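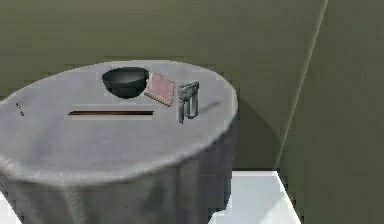
Stitching room safety check, with my comments

Done Tuesday, April 6, 2021, before the Fultville needlework group comes back. Tudur Jarman asked me to write it up so it can go on the web page, and I've rambled a bit, sorry Tudur!

1. Lamps and magnifiers
OK, mostly. The clamp lamps all hold firm now. One magnifier had lost its cover and I've put a sock over it until a new one comes. Please cover yours when you get up for tea, even on a dull day (those lenses get properly hot spots going if the sun comes round).

2. Extension leads
Needs work. We had one lead plugged into another under the window, which I have moaned about before. I've taken the short one home. If your lamp won't reach, move your chair!

3. Needles and pins
OK. I went over the carpet with the big magnet and picked up 16, nearly all tapestry needles, plus a very nice gold-plated one that somebody must be missing. It's in the tin by the register.

4. Scissors and cutters
OK. Sheaths on embroidery scissors, blades shut on rotary cutters. The Drisano pair with the bent tip has gone in the bin, and yes, I know it was a favourite.

5. Floor stands
Needs work. The feet on the older stands stick out into the walkway between the tables. I nearly went flying over one with a full canvas in my arms. Can we turn them so the feet point inwards? I tried it with the Mfaume stand and you can still reach your work perfectly well.

6. Iron and blocking boards
OK. The iron has a new flex and its 2,000 watts go straight into the wall socket, never a lead. Let it cool on the heatproof mat. Steam your canvas with the board flat, as the easel legs are wobbly.

7. Thread storage
Fair. The Rindadby wool boxes were stacked 8 high on top of the cupboard and I could feel them coming down on me when I opened the door. I've split them into two piles. Heaviest at the bottom, please, and no climbing on chairs, there's a step stool.

8. Way out
OK. Both doors open freely and the bags are off the floor by the back one. Hooks are on the wall, do use them.

Still to do
New magnifier cover, stand feet, a longer lead, and rubber tips for the easel legs. I'll go round again in August, or sooner if anyone spots something. Leave a note in the register with the item number on it so I know what I'm looking for.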